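Tullirville Home and Garden Help
Category: Cut flowers and indoor plants

Cut tulips drooping on the second day — water depth or something else?
Asked by Fenna Segers
3 answers

I buy tulips from the grower's stall in Lornstead, usually a bunch in tight bud. By the second day the stems have bent over the rim of the vase, and by the third some of the petals have opened flat. I recut the stems with kitchen scissors, fill the vase to the neck with cold tap water and add the sachet that comes with the bunch. The vase is 25 cm tall and stands on a bench that gets sun from late morning.

I have read that a copper coin in the water fixes this. I have also read that tulips should stand in only a few centimetres of water. Which of these is correct, and is there anything else I should change?

Answer from Arnout Vandenberghe
Marked as helpful

There are two separate effects to sort out. Tulip stems continue to elongate after cutting, and they bend toward light. That cannot be prevented, only slowed by keeping them cool and out of direct sun. Limp stems are a different matter and mean the flower is losing water faster than it takes it up. The usual causes are an air lock in the stem, bacteria in the vase, or heat.

Recut with a sharp knife. Scissors crush the stem. Take off 2 cm, and remove any leaf that would sit below the waterline. Then wrap the whole bunch firmly in newspaper, heads level with the top of the paper, and stand it upright in cool water in a dark room for 3 hours. The stems fill while they are held straight. Unwrap and arrange.

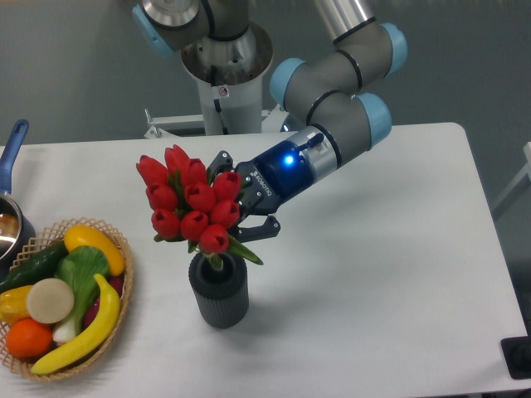 Red tulips and a dark grey ribbed vase.

On water depth, shallow is fine for tulips once they are conditioned. I use 8 to 10 cm. More than that softens the lower stem and fouls sooner. Shallow water does need topping up daily, as a full bunch drinks a surprising amount in the first day. Change it completely every second day and scrub the vase with dish detergent. Ribbed vases hold a film in the grooves, so use a bottle brush.

Check the height as well. A vase about half the length of the stems gives enough support at the neck. Yours may be all right on height but too wide at the mouth, in which case the outer stems fall outward whatever you put in the water.

Copper coins: I have seen no difference. Most copper-coloured coins are plated steel in any case. The sachet is adequate if you measure the water to suit it. Half a sachet in a full vase feeds the bacteria and is too dilute to control them.

Answer from Kiros Hailu

Move them off that bench. Mine go in the laundry overnight and come back out for dinner. They last twice as long. I don't bother with the newspaper.

Also keep them away from the fruit bowl. Ripe apples and bananas give off ethylene and it shortens the life of most cut flowers.

Answer from Yvette Pelletier

My mother put a pin through the stem just under the head and it worked every time. Don't mix with daffodils.

Comment from Arnout Vandenberghe
The daffodil advice is sound. Fresh-cut daffodils leak sap that blocks other stems. If you want both in one vase, stand the daffodils alone in water overnight and do not recut them before combining. I have tried the pin on one bunch and would not draw a conclusion from it.

Comment from Fenna Segers
Thank you. The mouth of the vase is 14 cm across, so that is probably part of it. I will try a narrower one with the newspaper method, out of the sun. Does the colour of the tulip matter? The yellow ones seem to last longer than the red.

Comment from Arnout Vandenberghe
Variety matters more than colour. Ask the grower which ones they are and how long they have been in the cool room.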